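My afternoon as a robot's right hand

Jul 24, 2019

The first thing I ever taught a robot was how to miss a bowl.

I'd been in the building for less than an hour, I had coffee on my sleeve, and Grethe Riis had just put my hand on the wrist of a machine that cost more than my flat and told me to move it wherever I liked. So I did! I swung it across the table, felt terribly pleased with how light it was, and lowered it neatly into thin air a hand's width to the left of where I meant to go. The arm then played the whole thing back, exactly as I'd done it, including the little wobble where I'd laughed.

"It's a good student," said Grethe. "It copies everything. You have to be a bit careful what you show it."

Grethe runs the teaching room at Werix, on the top floor of an old sail loft in Skorkby, and her job is showing robots how to do household things. Stirring, scooping, wiping, folding, putting the lid back on (harder than all the others put together, apparently). I'd written to her last November after reading a rather dry piece about factory arms, mostly to ask whether an ordinary person with no maths could have a go. She wrote back with one line: "Can you use a ladle?"

I can use a ladle. I've been making soup for my family for years and I've strong opinions about it. What I'd never done was think about how I use one, and by the end of the afternoon I could think of very little else.

There are two ways of teaching at Werix and I tried both. The first is the one I'd already made a mess of, where you take hold of the arm and walk it through the job. The motors go slack enough to let you lead, and the machine remembers where all its joints have been. It feels like dancing with someone very polite. You get a real sense of the weight of things, and you can lean in and look. The trouble is that you're in the way. My elbow kept ending up where the arm wanted to go, and a person hanging on to the wrist pushes and tugs in ways they don't notice.

The second way is by remote control, and that's what the room mostly does now. You stand at a smaller arm, which the team call the Auer after a cat that used to live downstairs, and whatever you do with the small one, the big one does at the table. There's a squeeze grip for the fingers. Close your hand, and the robot closes its own. I thought this would be the easy one. I've played video games! I have thumbs!

Reader, it's horrible. It's like trying to eat peas in a mirror. Everything is a touch further away than you think, and you can't feel when you've touched something, so you find out by watching the water shiver or hearing the handle tick against the rim. Valter Vik, who sat with me for the remote part and has the patience of a driving instructor, kept murmuring "slower, slower" until I was moving at the speed of a houseplant.

"Now you've got it," he said. I'd moved perhaps the width of a biscuit.

The job was scooping water. You start with the ladle in the robot's fingers, dip it, level it, lift it, hold it and tip it back in. Six steps on Valter's sheet, and I'd have told you beforehand that it was one. Think about the last time you served soup. Did you notice the bit where you turn your wrist so the edge goes in first? Or the pause at the top while the drips fall? I never had. You can't leave those bits out for a robot, though. If you skip the pause, it learns to skip the pause, and then one day there's soup on somebody's trousers.

They also practise with a slotted ladle, which seemed a bit mean to me, like being asked to carry sand in a tennis racket. Valter likes it for teaching the dip and the lift on their own. You learn the path first and worry about what's in the spoon afterwards. Once he'd said that I stopped fretting over how little I was bringing up and paid attention to the angle, and my goes improved a lot. (He may just have wanted me to stop sighing.)

A single go is called a demonstration, and they need plenty of them. The week before my visit the team had recorded 926 across all their kitchen jobs, from five different people, and Grethe can tell who did which by watching the arm. Valter is smooth and a little dainty. Grethe goes straight in like someone with a train to catch. A student who'd been helping out stirs in the opposite direction from everybody else, and for a while the robot would begin stirring one way, seem to change its mind and go the other. They kept his goes in. People do stir both ways, Grethe says, and she'd like the machine to cope with company.

I asked what happens to the bad ones, thinking of my missed bowl. They get marked and put to one side, but the nearly bad ones are treasured. If you come in crooked, bump the rim and then sort yourself out, that's worth having, as it shows the robot what to do when it bumps the rim itself. I found this enormously cheering. I bumped the rim a great deal.

By teatime I'd done 40 goes. My shoulder ached in a place I didn't know I had and I'd started holding my mug with the grip I'd been using on the Auer, fingers stiff, wrist locked. Valter says it wears off. He once caught himself lowering his toothbrush to the sink in stages.

Then they let the robot try it alone, using what it had learned from the whole team with a small pinch of me mixed in. We all stood back. Down it went, edge first, turned, came up and waited - and I swear that wait was mine, a bit too long, the pause of a woman who has ruined a tablecloth. I clapped. On the next try it stopped well above the water and stirred the air with tremendous confidence. I suppose that was mine as well.

They've been keeping score on the scooping, and the best run so far is 84 good goes out of a hundred, with the table left as it was. Move things about and the number drops, sometimes badly. So a lot of the day goes on shuffling: the bowl nudged over, the lamp turned, bits and bobs put down around the edges that have nothing to do with soup. It can look like somebody's emptied their handbag. Grethe is strict about it. Nobody's kitchen at home is bare, and she doesn't want a robot that falls to pieces because you've left the string out.

I asked her when I might have one of these at my own cooker. She pulled a face and offered me a biscuit. The next thing on their list is proper soup, with lumps, for the food tent at Sorkeria, the harbour festival here, and even that will be one arm, one pot and Grethe standing beside it with her finger near the stop button. I've said I'll come back and queue. I've also said I'll bring my own ladle, a deep one with no holes in it, and Valter has promised me another turn on the Auer if I do my wrist stretches first.

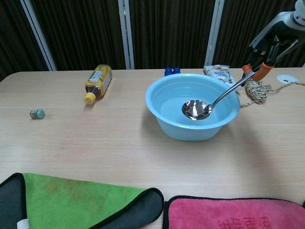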